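Vemau demo set-up guide, section 4: Open day, chair-to-desk run
Anjana Khan, February
Print this page | E-mail this page

Black chair out on the parquet, white desk behind it. Both stay in the room all day.

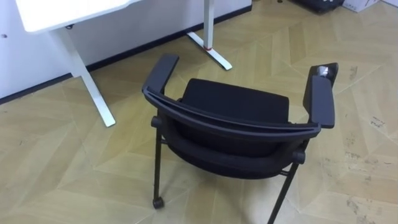 Before visitors come in

1. Power up Vemau. Wait for the steady tone.
2. Load route 312. Not the Tarno one, wrong room.
3. Check castors turn freely. Hair, grit, tape etc.
4. One slow run, hand on the stop buton.
5. Visitors in. Keep them on the door side.

Note: if it stalls at the desk, clear the route and reload. Dont push it by hand.

CAUTION: nobody sits in the chair while Vemau is live. Stop first, then sit.

Spare battery is with Floarea Iordache.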